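Jornada de puertas abiertas en Mullik: dos brazos, una bandeja y mucha paciencia
Reseña de la demostración del sábado
Valoración: 3,5 sobre 5

Fui a la jornada de puertas abiertas de Mullik con la esperanza, muy poco profesional, de que alguien me sirviera un refresco sin mirarme a la cara. Llevo años escribiendo sobre cafeteras, batidoras y carritos de bar, y cuando un taller anuncia que sus robots van a preparar una bandeja de bebidas uno se siente aludido.

La demostración se llama Plellanine, nombre que suena a medicamento para la tos y que según el folleto designa la rutina completa: localizar las latas, cogerlas, ponerlas de pie si hace falta y dejarlas en los huecos de una bandeja. Todo ocurre sobre una mesa clara con un brazo negro a cada lado, de la marca Trossen, y un público que se va arrimando a la cinta del suelo hasta que le piden que se retire un paso. Nos lo pidieron varias veces. La cinta es negra, el suelo es gris y la gente, por lo visto, tiene pies muy curiosos.

La entrada cuesta 18 euros, con una consumición incluida que sirve un camarero de carne y hueso. Me pareció un detalle sincero.

Cómo trabaja

Vi tres pases. En el primero, el brazo izquierdo enderezó la bandeja con una delicadeza de anticuario mientras el derecho iba a por una lata que estaba de pie. La cogió bien, la levantó bien y la depositó en su hueco con un golpecito seco. Aplausos. Un niño preguntó si podía hacerlo más rápido y Orsolya Szabó, la ingeniera que llevaba los mandos y las explicaciones, le contestó que sí, pero que entonces habría que fregar.

El segundo pase fue más instructivo. Las latas tumbadas son otro deporte: ruedan, brillan y no tienen un lado bueno por donde agarrarlas. El brazo derecho se acercó a una, abrió los dedos, se lo pensó, los cerró sobre el aire y volvió a empezar. Al cuarto intento la señora de mi izquierda le daba ánimos en voz alta. Yo también, pero por dentro.

Szabó nos contó que llevan 752 repeticiones guardadas de esta tarea y que el objetivo de aquí a febrero es pasar de 300 pases seguidos sin intervención humana. Le pregunté por dónde iban. «Por 19», dijo, y siguió recolocando latas. Agradezco mucho a la gente que contesta así – en las ferias de electrodomésticos me habrían dado un gráfico.

Lo que me gustó

La cercanía. Se ve todo desde metro y medio, sin mampara y sin musiquita épica. También que no recogen la mesa entre pase y pase para que quede bonita: las latas se reparten de cualquier manera y el sistema se apaña, o no. Cuando no se apaña te explican qué ha fallado, y esa parte me enseñó más que los aciertos.

Me gustó la bandeja, además. Es de madera, con cuatro huecos redondos, y la compraría para mi terraza mañana mismo. Pregunté y no está a la venta.

Lo que no me gustó

El folleto, firmado por la agencia Bárány, promete «el anfitrión del futuro». El anfitrión del futuro tarda en poner cuatro bebidas lo que mi cuñado en encender la barbacoa entera, y mi cuñado al menos cuenta chistes. Si hubieran escrito «venga a ver cómo aprende un robot a no tirar latas», habría ido igual y habría salido más contento.

Tampoco hay dónde sentarse. La nave de Gevholm tiene sitio de sobra, pero las dos únicas sillas las ocupaban unos abrigos. Y el turno de preguntas se corta en seco a la hora en punto, justo cuando alguien iba a preguntar qué pasa con las latas abiertas. Me he quedado con la duda.

¿Merece la pena?

Si tiene hijos de más de siete años, sí. Si le interesa la robótica y está harto de vídeos acelerados, también. Si va buscando algo que le resuelva los cumpleaños, espere unos cuantos febreros y siga usando las manos. Conviene reservar el primer turno de la mañana, que es cuando hay menos gente y mejor se oye a la ingeniera.
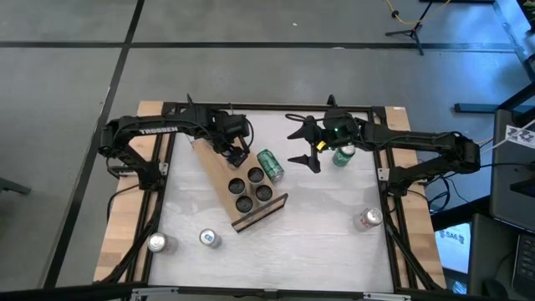
Demostración Plellanine en Mullik: los dos brazos, la bandeja y las latas por colocar.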